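Search Search this site Submit

Restocking the Snack Table: Speaker Notes
Guilan Xue, August
3 min read

Opening. Keep it short. The session is on Thursday after lunch and people will want coffee. State the scope: single-serve packaged snacks in a shared office, from the carton to the table to the bin. Drinks and the fridge are covered by the Buchanan floor and have their own talk.

Slide 2, volumes. We ordered 2,000 single-serve bags for the Drumuvon office last quarter. Of those, 267 were written off. Pause here. The write-offs fall into two groups: bags past date at the back of a bin, and bags so crushed that people passed them over. The second group is larger. Chocolate chip cookies account for 155 of the total, and crackers and pretzels make up most of the rest.

Slide 3, what crushes a cookie. A pillow bag holds some air, and that air is the only padding the cookies get. It protects against a light side load. It does very little against a stack. In our bins the bottom layer carried the weight of everything above it, plus whatever had been set on the lid. Mention that a creased wrapper does not prove broken contents. We opened 18 creased bags as a check and several were fine. People still pick the smooth ones first, so appearance has to be treated as part of the stock problem.

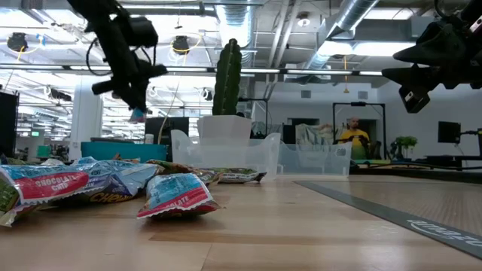

Slide 4, bin choice. Clear walls are worth the extra cost. The person restocking can check the level from across the room and read a wrapper through the side. Shallow beats deep for anything brittle. Use the deep bin for bars and dried fruit. Stand bags on their short edge, label up, in a single row. When the row is full, stop. Surplus goes back in the carton.

Slide 5, rotation. Old stock to the front, new stock to the back. Everyone knows this and it still fails, mostly when a carton is tipped straight in. The fix at Dravov was to empty the bin onto the table before each refill, check the dates, and reload by hand. It takes a few minutes per bin. Wipe the bin while it is empty. Crumbs come mainly from bags with a weak end seal, so pull any bag that leaves crumbs behind.

Slide 6, the log. One line per refill: product, quantity in, quantity removed, reason. We keep ours in Wileo but a sheet of paper will do. Use only two reason codes, "date" and "damage." An earlier version had seven and the entries were useless.

If asked about bulk dispensers: we have no data. Cleaning time would need to be measured first.

If asked about allergens: keep the nut products in a separate bin with its own label, and do not decant anything from its wrapper.

Last slide is the refill checklist. Leave it up during questions. Printed copies are by the door.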